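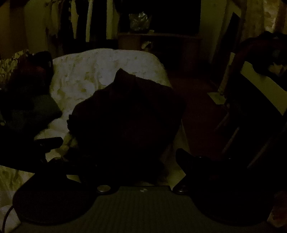
Stevby is hiring people to teach household chores to robots by doing the chores themselves. You hold a gripper with two fingers, you work it with your hand, and you tidy a room with it. A camera on the gripper records what it sees, and the recording is later used to train a robot arm. Most of our homes look like ordinary homes on an ordinary day: dark clothes heaped on a pale patterned bed, something draped over the back of a chair, a piece of paper or card on the carpet. We want you to work in rooms like that. Please don't apply if you would feel the need to clean up first.

We have places for 7 new demonstrators in Verncombe and the streets out toward Gisstead. The work is part-time and starts in November.

## The work

A shift is four hours, with a paid break in the middle. You work in pairs in a home whose owner has signed up with us. One person holds the gripper and the other keeps the task list, resets the room between takes and checks that each recording has saved. You swap every half hour.

A take is one task from start to finish. Typical ones on the current list:

- pick up a piece of clothing from the bed and put it in the hamper
- take a garment off a chair and lay it flat
- hang a shirt on a rail
- move a cushion to the head of the bed
- pick a sheet of paper or a card up off the floor and put it on the desk
- fold a towel in half, then in half again

Most takes last under a minute. The full list for the bedroom set has 169 tasks, and each one is done many times, by different people, in different rooms. It is repetitive. Some people find that restful and some find it dull by the second day, and it's better to know which you are before you apply.

Dark fabric on dark fabric is the hardest thing we ask for. You will be told to go slowly, to come in from the side, and to close the fingers only when you can see an edge. If you drop something, keep going and pick it up again. We keep those takes and mark them, so don't stop the recording.

## Remote shifts

After your first six weeks you can also train for remote shifts at our workshop on Menzies Street. There you sit at a desk with two hand controllers and drive an arm in the next room while watching it on a screen. The tasks are the same but the feel is very different, and the first few days are frustrating for nearly everyone. Ewan Moffat runs the training and will sit beside you until you are comfortable. Remote shifts are optional and pay the same rate.

## What we need from you

You need to be 18 or over and able to stand, bend and reach for up to half an hour at a time. The gripper is not heavy, but you will feel it in your wrist and forearm at the start. Either hand is fine – tell us which you use and we will pair you accordingly.

You don't need any technical background. Our current group includes a retired bus driver, two nursing students and a man who used to frame pictures. What they have in common is that they follow the task sheet as written and say so when a take went wrong.

You will be in other people's bedrooms, so we run a background check and ask for two references. You don't open drawers or closets that aren't on the task sheet. Phones stay in your bag.

## Pay and hours

Paid hourly, every two weeks, at the rate given in the offer letter. Travel between homes on the same shift counts as working time. You choose two to five shifts a week, and the schedule comes out ten days ahead. Training is three days and is paid in full.

Our target for the bedroom set is 2,439 accepted takes per month across the whole team. There is no personal quota and no bonus for speed. Rushed takes are hard to use.

## How to apply

Send a short note to Branwen Prosser at the Stevby office, or drop it off at the Menzies Street workshop. Tell us where you live, which days you can work, and one household job you do carefully. A résumé is welcome but not required.

Applications close 22nd April. We will invite people to a one-hour tryout, where you use the gripper on a bed, a chair and a pile of laundry. Lies Declercq will show you how to hold it, then you do ten takes on your own. We look at how steady you are and whether you can keep the camera pointed at what you are picking up.

Questions about access needs, or about offering your home as a site, can go to Cameron Jardine at the same office. Home owners are paid separately, and you can't work shifts in your own home.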